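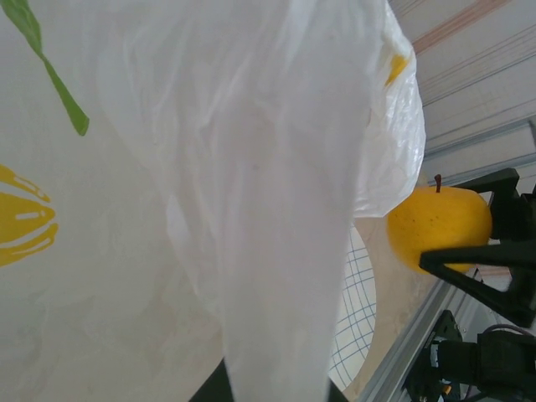 Shafiq Mridha replied that bags are harder than fruit and I should have started with boxes. Fair point. I started with bags anyway.

Two arms on one rail, striped walls round three sides. It lives in the shared workshop at Allgate and I get the bench on Saturday.

The wrist cameras are the weak bit - up close to plastic they give you mostly grey.
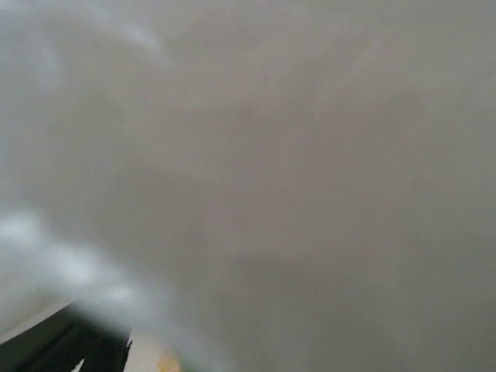
So I've stopped relying on them for the last few centimetres and let the fixed camera decide where the opening is. Slower, but I trust it more.
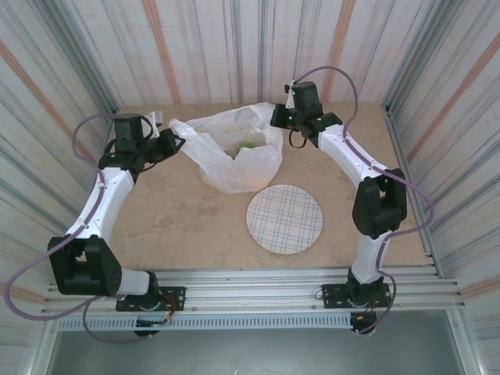

Both arms at the bag, plaid mat in front.

Cable routing is on version 3. Purple sleeving with a big loop at the elbow. Version 2 snagged on every wide move.

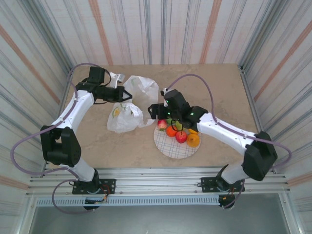
Last edited in December

Still to do: softer fingertips, and a proper cover for the wiring under the bases. I've logged nearly 1,000 runs and 454 have notes, so that needs catching up too.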